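5.2 Failure analysis: loss of the target at the surface boundary

Of the 1491 simulated pick attempts run with the Dralodberg controller, 93 ended in an abort or a contact fault. We replayed all of them and sorted them by the last command sent before the fault. Most were ordinary grasp misses and are covered in Section 5.1. The group described in this section is smaller but matters more for safety, as the arm kept moving after the policy had lost any useful estimate of where it was.

The fault follows a regular course. The policy receives the wrist view and predicts a short sequence of end-effector motions. When the view holds an object with clear edges, the predicted motions are short and agree with one another from step to step. When the view holds only floor, or floor and a large plain surface, the predictions begin to drift. In the runs we replayed, the drift was nearly always sideways and downwards. The height estimate, which Trukby derives from the same view, then lagged behind the true height, and the guard that should slow the arm near a surface came on late or stayed off.

Figure 4 shows a wrist view of the kind that gave trouble. The floor has plank seams, knots and stains, all of which the feature tracker accepts as usable points. The dark surface has no visible texture and gives it nothing except its outline. Tracked points therefore gather on the planks, and the dark region is filled in from its neighbours. Inspection of the depth output by Otakar Polák confirmed that, in the faulty runs, the filled region had been placed level with the floor.

We first suspected the renderer. Jae-in Yeon repeated the faulty runs with the floor texture replaced by a flat colour, expecting the drift to stop. It became worse. With the planks restored and a faint pattern added to the dark surface, the height guard came on at the correct distance in every repeated run but 3. In those three the gripper was already below the guard height when the surface came into view, and we treat them as a separate fault in the approach planner.

A second cause was found in the recovery routine. After a low-confidence prediction the controller was meant to hold position for 500 ms and request a new view. The hold timer was reset by each incoming prediction, including low-confidence ones, but the motion queue was not cleared. Commands already in the queue were carried out during the hold. On the physical arm at Tevgate this would have meant unplanned motion close to a surface while the status light showed a stop. Seidu Nutsugah found the error while reading the logs for an unrelated run, and physical trials were suspended until it had been corrected.

Two changes were made. The queue is now cleared whenever a hold begins, and the height guard takes its reading from the joint encoders and the known surface heights, with the visual estimate used only to lower the speed further. We have not yet tested either change on glossy or transparent surfaces.

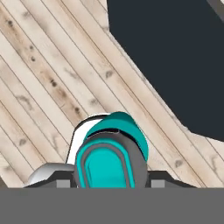

Figure 4. Simulated wrist view with the gripper over a plank floor and a plain dark surface at upper right.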